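Clularside – Poignée d'apprentissage par démonstration pour bras industriels

Référence : 2372
Fabricant : Pramard
Disponibilité : sur commande

Avec Clularside, l'opérateur montre la tâche au robot au lieu de la programmer ligne par ligne. Il prend la poignée, guide le bras jusqu'à la pièce, ferme la pince et valide. Le trajet est enregistré avec les efforts et l'état de la pince.

Deux modes de travail
Guidage à la main : la poignée se monte entre le poignet et la pince. Le bras suit le mouvement de l'opérateur.
Commande à distance : la même poignée est posée sur son socle et le bras reproduit les gestes depuis le poste voisin.

Caractéristiques
Mémoire : 200 démonstrations
Boutons programmables : 2
Langues du logiciel : français, anglais, slovaque

Contenu de la livraison
Poignée, socle, bride de montage, câble de liaison, licence du logiciel Clollach pour un poste.

Application : prise d'objets en bac
Pour la prise en bac, nous conseillons de varier les objets dès les premières démonstrations : tissu souple, verre, outils plats, petits flacons. Le bac doit être bien fixé à la table, par exemple avec des pinces de serrage.

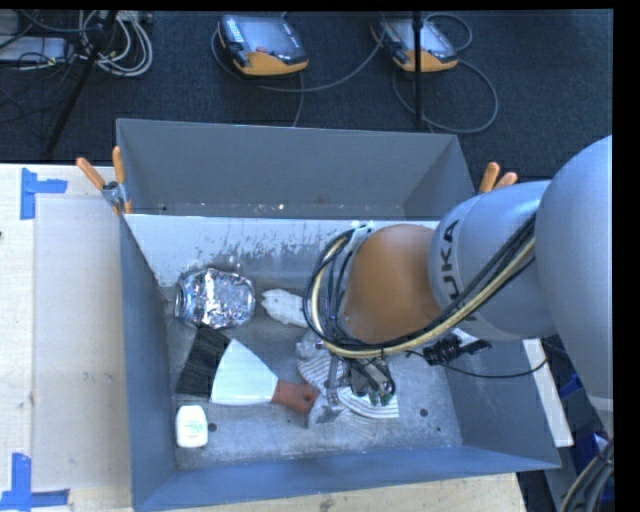
Crédit photo : Ďurica

Un tissu froissé demande une approche lente et verticale. Pour cet objet, il est préférable d'enregistrer plusieurs prises à des endroits différents du pli.

La bride dépend du modèle de bras. Merci de l'indiquer dans votre demande de prix.

Fiche mise à jour le 20 janvier 2022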